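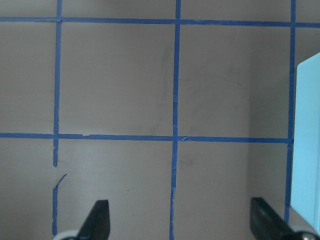 September 6, 2021

Tape day! I have blue fuzz under my fingernails and a crick in my neck and I'm writing this with my feet up on the other kitchen chair, which Rhun would have something to say about if he were in the house.

So the grid is down. I've been putting it off since July, when Morena Tedesco first wrote out the rules for Pundance on the back of a seed packet and said all we needed was a table and some squares. All we needed! I had pictured ten minutes with a roll of painter's tape and a cup of coffee. The coffee went cold twice.

I did the long lines first, going across, and I was so pleased with the first one that I didn't stand back and look at it until I'd finished the second. It dips. It starts out fine on the left and then sort of wanders downhill as it goes right, not by much, but now that I've seen it I see it every time. I thought about pulling it up and then I thought about how the tape had been behaving all morning and left it where it was. The up-and-down lines are better, except for the middle one, which leans. I blame the stool. I was reaching over from the side and you just can't see straight from there, no matter how much you squint.

And then the tear. I'd got one of the left-hand lines down nicely and I noticed a bubble near the crossing, and did I leave the bubble alone? I did not. I picked at it. Off came a bit of the strip, so now there's a little gap in the line, and a scrap of tape sticking off sideways right under it like a hangnail. There's a nick in one of the cross pieces close by too, and a puckered spot where two strips meet toward the middle. Rhun leaned in to look at the pucker for a long time and said "hm." I know his hm's. That was the one he uses for my parallel parking.

I should say he was a help, mostly. Rhun Lewis is the only man I know who owns a yardstick and knows where it is. He wanted to mark everything in pencil first and I wanted to go by eye, so we compromised and went by eye, and he sighed. He also wanted to order fancy tape from Bernareo, the stuff with the dispenser that cuts clean, and I said we had perfectly good blue tape in the hall closet left over from the bathroom. I still think that was right. It sticks, it peels, and it's blue. I do wish I'd used the scissors more and my teeth less.

Lunch was egg salad on the last of the rye. Very good, too much mustard. Called the dentist back. Moved the basil out to the step and forgot to water it, must do that before bed.

After lunch I got out the tray, the light blue plastic one, and tried it on the right and didn't like it, and tried it somewhere else and didn't like that, and spent far too long on the whole question, as if I were hanging a painting. What I kept thinking about was elbows. Morena sweeps her arm when she gets excited and I have lost a glass that way. The table looks cheerful though, I have to say, all that blue on blue with the plain brown paper showing through the squares. It looks like a map of a town where they haven't put any houses up yet.

The yellow car is the first piece in. I'd been saving that one! It came in a bag of odds and ends from the church sale in Flollden, in with a lot of buttons and a broken yo-yo, and I've had it on the windowsill over the sink all summer. It's a tiny thing, and I think the color is half the fun of it. I parked it in the tray and it looked so small and ready that I left it sitting there and went and made another coffee, which I did drink.

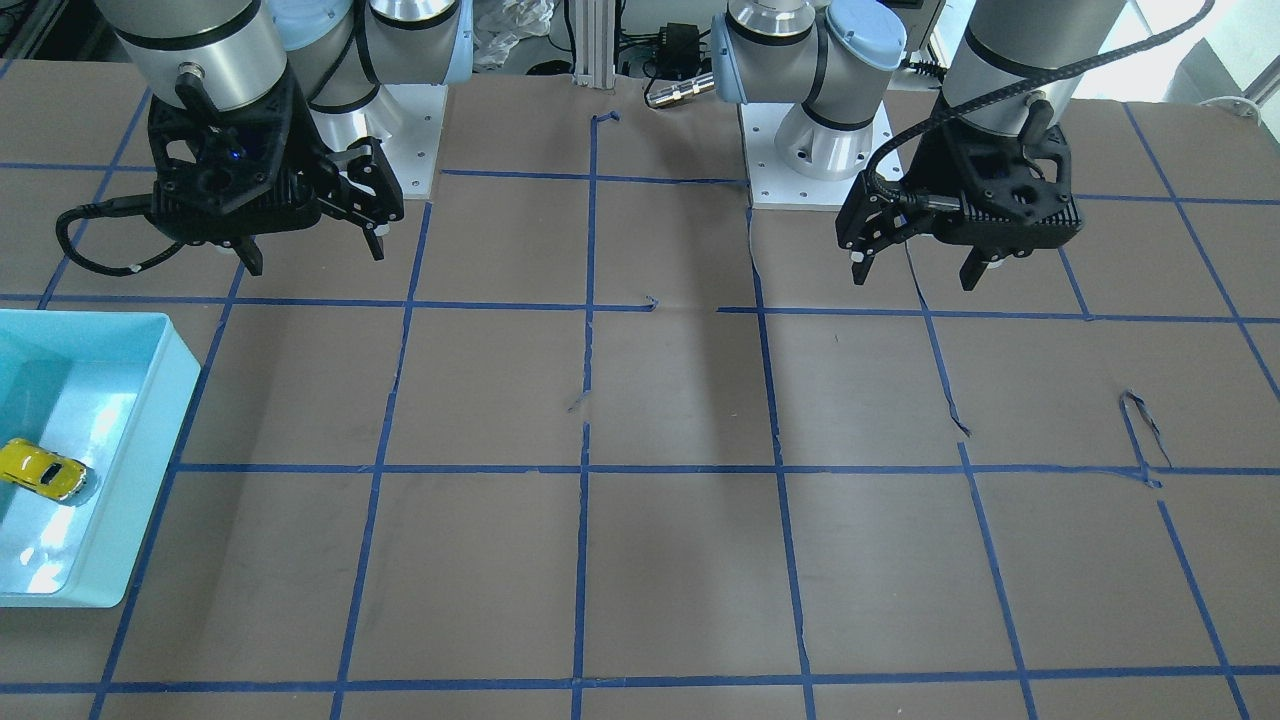
Evening

Morena phoned after supper to hear how it went, and I made the mistake of telling her about the slanting line. She laughed until she had to put the phone down. Then she picked it back up and changed the rules on me.

The way it was going to work is, you start with your car in the tray, and you call out a square, and your car goes in it, and then the other person has to call a square that touches yours, and so on until somebody's boxed in. Easy enough for her nephews, and easy enough for Rhun after a glass of wine. Now she wants the car to go back to the tray every time somebody says a square that's already been called. Every time! I said that would take all night and she said that was the idea, she's bringing a pie.

I wrote it all down so we can't argue later. We will argue later. We argued over the Bauerfeind jigsaw for most of a winter, the one with 2,000 pieces and that enormous gray sky, and I was right about the corner and I will go on being right about it.

She also asked whether the squares are all the same size and I said "nearly." Rhun, from the other room, made the hm noise. So fine, some are fatter than others. I decided while I was doing the dishes that this is good for the game, a bit of fat here and skinny there makes it interesting, and I'm going to say so before anyone else brings it up.

Things I still want to do, so I don't lie awake with them:

Snip that loose scrap of tape and patch the gap. Scissors this time.

Press down the pucker with the back of a spoon. Might do nothing. Might make it worse. I did say that about the bubble.

Find a second car. I thought there was a red one in the button jar but it's a red button. Could use a thimble until something turns up, though Rhun says a thimble belongs to another game and he won't be party to it.

Ask Morena what kind of pie.

Water the basil! Just got up and did it. It was drooping all over the step, poor thing, and a moth came in while I had the door open and is now going round and round the lamp.

I went in for another look at the table before I sat back down. The slanted line is still slanted. I put my finger on the wrinkly crossing and then took my finger away again, so I am learning. I'm glad it's done. It's a silly way to spend a day and my back will tell me about it tomorrow, but I haven't fussed over something so happily since I papered the drawers. Rhun is asking if I've seen the yardstick. I may have used it to prop the window.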